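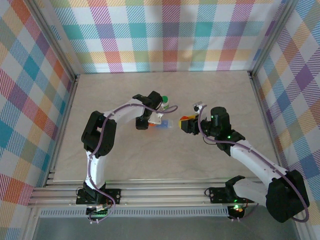

Dae-han Kang doubts that a chapter on examples belongs this early in the book. Models first, he says, then the student knows what the examples are for. Fair point. I taught it his way at Gemmont for years and the students spent March tuning a network on data that was junk from the first episode. So, data first.

Chapter 4
Gathering Examples

What you need before starting: chapter 3 (joints, grippers, recording rates). A notebook. Paper, please.

An example, in this book, means one full episode. Start pose to end pose, every joint reading, every camera view, one label. Not a snapshot. Students mix these up every year, so get it straight now. Our running case is the Teler set, 200 episodes of small-object handling with two arms, split into 13 sessions. Small by current standards. Big enough to go wrong in most of the usual ways.
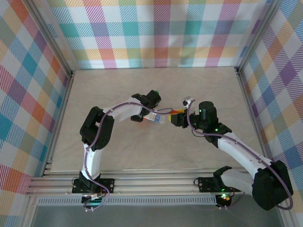
Coverage is the first worry. A learner only knows the situations it was shown, and the person collecting gets lazy without noticing. Same reach, same height, same spot on the table. Check your poses early. In a two-arm task it is also the pair of poses that matters, so log them together: the left arm folded up tall, the right one coming in low from its corner, the grippers almost touching. Swap those shapes around and you have a differnt example, even if the objects are the same. Write down which pairs you have. Then go get the ones you don't.

Second worry, labels. Yi-an Wang labeled the first Teler sessions, Harvey Girard the rest, and they did not agree on what "handover" meant. Did it start at first contact? At release? Both defensible. Pick one, write it on the wall, date it (ours says 18/08/2021 and it's still up).

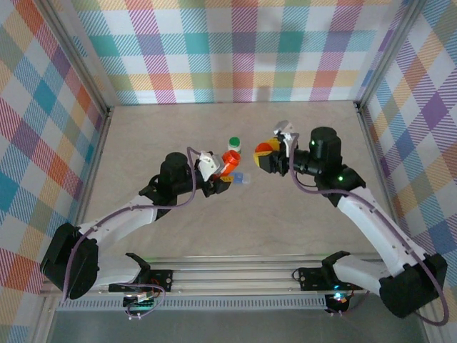
Going back to relabel cost us more time then the collecting did. Each episode had to be replayed at half speed, with the old label hidden so it wouldn't sway anybody. If two labelers still differ, keep both labels and flag the episode. Don't average. A start time halfway between two answers is a start time neither person saw.

Third, failures. Keep them. A dropped object is an example too, provided it's marked as one. More in 4.3.

Terms for this chapter: episode, session, coverage, label drift, holdout.

4.1 Planning a session

Set the length before you start. We use 60 minutes, then stop, even mid-list. Tired operators make jerky episodes.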